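## Aula 6 — Percepção e planejamento com dois braços

Tarefa: pendurar meias em um varal de clipes. O planejador Satti recebe a pose de cada clipe no referencial da mesa.
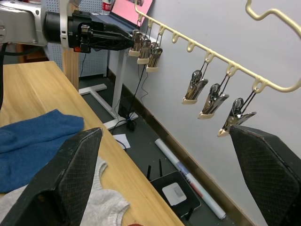
*Fig. 1 — Clipes vazios, câmera de punho.*

A câmera de cabeça define a ordem das peças; as de punho refinam a pose.

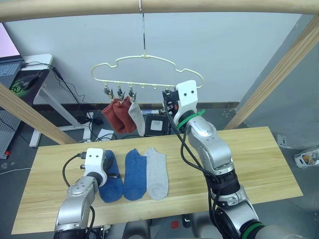
O limite por ciclo é de 20 ms. Acima disso, o controlador mantém a última referência.

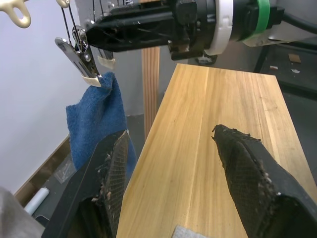 Para o exercício, usem os 390 episódios anotados por Adeel Virk — entrega em março.

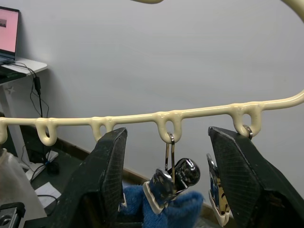 *Fig. 4 — Peça azul presa no clipe.*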